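January, evening, about half past nine

My feet are up on the suitcase and I am writing this on my knees, with the hotel pen, which is better than my own. I promised myself that I will write every night of this trip and already I missed two. So tonight I write longer.

We drove 479 kilometres today. Kalevi did the first part and I did the second, from the town with the big wheat silo on. I was nervous to drive on the left after the winter at home, but the road was so straight that there was almost nothing to decide. We stopped one time for petrol and meat pies. Kalevi had tomato sauce on his shirt before he had even closed the door of the car. Ha-neul slept in the back with her mouth open and woke up only when I turned off the engine in front of the hotel. She asked "are we at the beach?" and we are not at the beach, we will not be at the beach until after Rantala's wedding, and she has been told this many times.

The hotel is much more grand than I expected from the price. Vilja booked it for all of us with her points and she didn't say anything about gold. There is gold on the lamps downstairs and gold on the lift buttons, and my room has it as well, along the top of the bed. The headboard is taller than I am when I sit. I keep thinking my grandmother would have liked it very much and my mother would have said one word and closed the curtains. I like it. The carpet has big round flowers, brown and a kind of greyish blue, and I have walked from flower to flower to the bathroom like a child.

The bad thing first: my sister's box did not arrive. It should have been at reception, sent with Trovel, and the man at the desk looked in the back room two times for me and was very kind. In the box are the sandals and the blue dress. If it doesn't come tomorrow I must go to the wedding in the green skirt, and the green skirt has been sat on for 479 kilometres. Shufen says she has a travel iron. She also says that nobody looks at a guest. I am not sure this is true for the aunties.

After we arrived I unpacked everything, even though we stay here only three nights. I cannot rest in a room when the clothes are still inside the bag. Kalevi lives out of his bag the whole holiday and he is perfectly happy, he pulls out one sock and then looks for the other one in the morning. For me it's like having a stone in the shoe. So I made the bed my table. First the underwear and the socks in small rolls, to the top drawer. Then the two pairs of trousers, then the jumper I will not need here (it was 31 degrees at the silo, why did I bring a jumper). The T-shirts I always leave for the end, because I fold them properly.

My father taught me the folding. He worked in a shop for men's clothes before he was married, and he could fold a shirt while speaking to the customer and not look down. He had a rule that the bed is the best table in the house if you smooth it first with your arm. You lay the shirt down, you pull it at the shoulders, and you wait one moment to see if it is straight. Then the sides go in, the sleeves go back, and up from the bottom. I can't do it without looking down. But I do the waiting part still, and I think of him there.

The last was the black one with FREE! on it. I must write down how I got it so I will remember. It was in the op shop near Ha-neul's flat, on the rail by the door, and there was a paper sign over that rail which said two dollars each. I took it to the counter, and the lady looked at it and said "well, it says it's free", and then she laughed so much she had to hold the counter. I didn't understand at first. I was still holding out my coin. When I understood, I laughed also, but late, and then the two of us were laughing at different times, and the people behind me in the line waited very patiently. She took the two dollars anyway. I have worn it to Andia's barbecue and to the dentist, and at the dentist the receptionist made the same joke.

Shufen thinks I should wear it under the jacket to the wedding and open the jacket when the bride throws the flowers. I told her I am free but I am not crazy. Now that I write it, it's quite a good idea for the dancing, late, when the aunties have gone.

In the bed there is thick white bedding with a narrow dark line on the edge, and one of the pillows has the same line. I like such small things. I would like to find bedding like this for home. I looked tonight on my phone and one set costs more than my bicycle, so I closed the phone.

Dinner was downstairs, soup and bread and for Kalevi a steak that hung over the plate. Vilja telephoned from the airport, her flight is late, and she'll take a taxi. I have left my door key number with the desk for her.

Tomorrow: ask about the box again. Iron from Shufen, room 21. Buy a card for Rantala and a pen that isn't the hotel's. Sunscreen. Call my sister, but after lunch, or I will wake her.

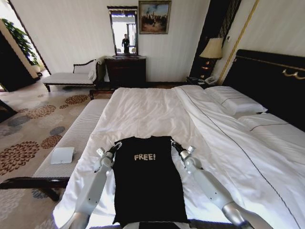
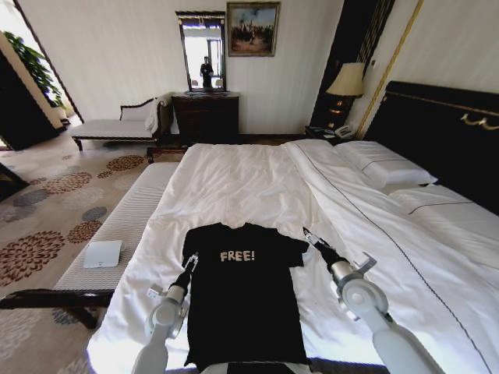
My two-dollar FREE! shirt on the big white bed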